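Visit report: the Onisside tableware and table linen open day

Posted in August by the trade visits desk
Print this page | E-mail this page

Onisside opened its building to trade visitors from 2 p.m., and we went mainly for the table setting rooms on the upper floor. The company supplies plates, cloths and small serving pieces to hotels and staff canteens. Entry was free with a badge, and the badge queue was short.

The ground floor is storage and dispatch. Plates travel in cardboard dividers, stacked on edge, and the cartons are marked by glaze color on the short side so they can be read on the shelf. Visitors were asked to stay behind the yellow line. The route through took 20 minutes, most of it spent waiting for a pallet truck to clear the aisle.

Upstairs, the first room belonged to Bronudier, which cuts and hems the cloths. Its stand had rolls of plain white, a narrow stripe and a printed grid. The staff gave practical figures for handling: iron on the reverse, wash separately for the first 3 cycles, allow 5 centimeters of extra drop on each side if the cloth will be washed often. Samples were cut on request. The scissors were good and the labels were not – two of ours fell off before we reached the stairs.

Wijesinghe had the next room, with glazed ware in pale colors. The rims are slightly raised, which matters for anything with loose crumbs or a sauce. We asked about chipping. The answer was that most chips in canteen use come from stacking wet plates in a hurry, and that a rack with wider slots is cheaper than replacements. No test data was offered. The price list was handed out on paper only and does not give carton weights, an omission for anyone planning shelving.

The breakfast settings were at the end of the corridor. This part of the visit was about how plate color and cloth pattern work together under ordinary food, in this case fried eggs and toast. The grid cloth turned out to be the more useful choice for laying out, as the printed lines give a reference for spacing and make an off-center plate easy to spot. It also shows every place where the fabric is not pulled flat. Pale blue reads well under egg white. Toast is less demanding and looks acceptable on any of the light glazes, although dark crust stands out more on the paler ones. Small colored cubes shared the table with the plates and gave the eye something saturated to compare the glazes with.

Our own preference is for the blue-gray. Pepper shows clearly on it, and so will any mark left by a poor rinse, so a kitchen with hard water should ask for a sample before ordering.
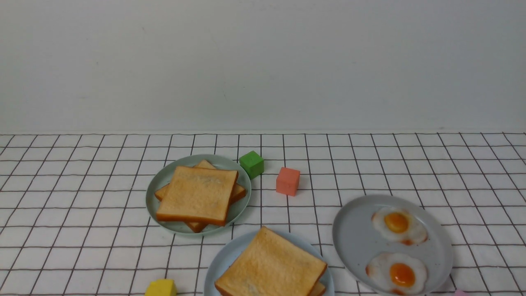
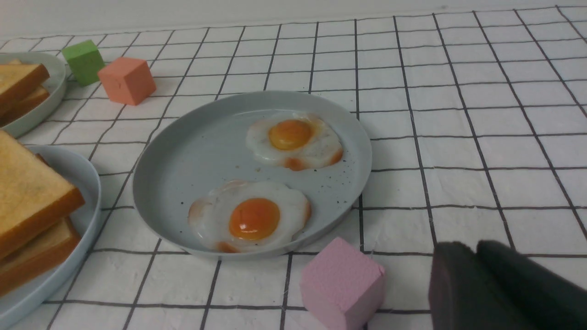
Breakfast settings on the grid cloth, with toast and foam or plastic cubes in both views; the fried eggs are in both as well.

Fivance, which handles orders for all the exhibitors, had a desk by the exit. Sample plates can be borrowed for 20 days against a deposit. Cloth samples are kept by the customer. Parking is behind the building and the entrance is easy to miss coming from the north – look for the low wall and turn directly after it.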